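Ornia Puts Two-Arm Folding Station to Work at Sturwood Garment Processing Site

Sturwood, 2022-11-15 – Ornia, a processor of returned and rental clothing, has begun using an automated folding station at its Sturwood site. The station was developed with Fimum, a supplier of handling equipment, and is intended for casual knitwear and T-shirts that arrive unsorted. It was installed in October next to the existing manual folding line, which remains in operation.

The station has two arms and takes over the repetitive part of the fold. Garments reach it in mixed piles. The controller selects one item, spreads it on the work surface and looks for edges and hems before a fold is attempted. Wrist cameras supply the close view needed for the grasp, where the fingers have to separate one layer of cloth from the next.

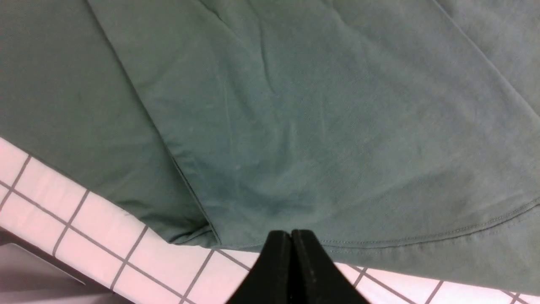
Gripper fingers at the edge of a green garment, with the stitched hem to the right.

Folding at Sturwood was previously done entirely by hand, in shifts spent standing at a bench. Under the new arrangement, 18 operators rotate between manual folding, inspection and supervision of the station. No operator is assigned to the same task for more than 2 hours at a time. Headcount at the site is unchanged, and pay grades for operators trained on the station have been revised upward by agreement with staff.

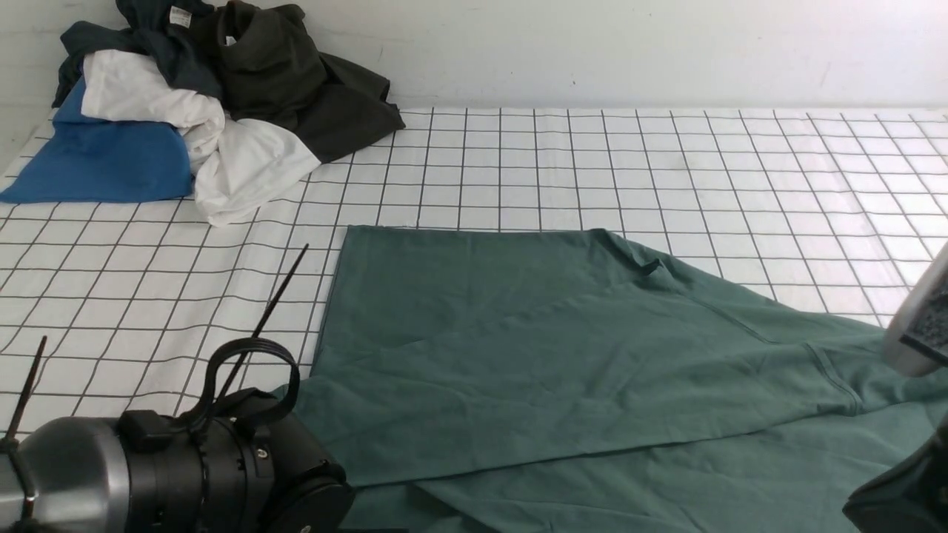
Ornia defined the operator's role before the control software was finalized. An operator loads the surface, clears rejected items and decides what to do with a garment the system can't resolve. Dark clothing is the most frequent cause of a call for help, as its folds give the cameras little contrast. A pile such as the one against the wall, with very dark garments heaped beside a white one and a blue one, is the kind of load operators are trained to check before starting a cycle. The grid printed on the sheet serves as a common reference: software uses it to correct for camera position, and staff use it to judge whether a shirt has been laid out squarely.

During acceptance testing the station handled 1543 garments. Operators stepped in on 59 of them, mainly to free twisted sleeves. Each intervention was logged with a short reason code, and the codes are reviewed at shift handover. Long sleeves have a separate folding sequence – the sleeve is brought across the body first, and the body is folded afterward.
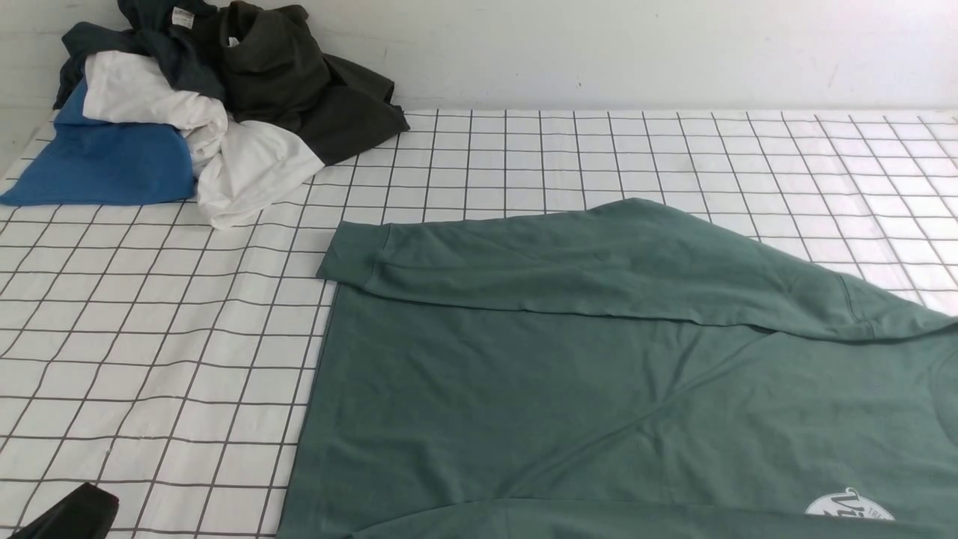 Green shirt with one sleeve folded across the upper body.

Training was carried out by Sandhu, which also wrote the safety procedures. The course covers safe entry to the work area, restart after a stop and basic fault finding. Operators can halt the station at any time without approval from a supervisor.

Fimum will maintain the equipment under a service contract. Buttoned shirts and heavy outerwear are excluded from the present scope and continue to be folded by hand. Inquiries about the installation may be sent to the Ornia press office in Sturwood.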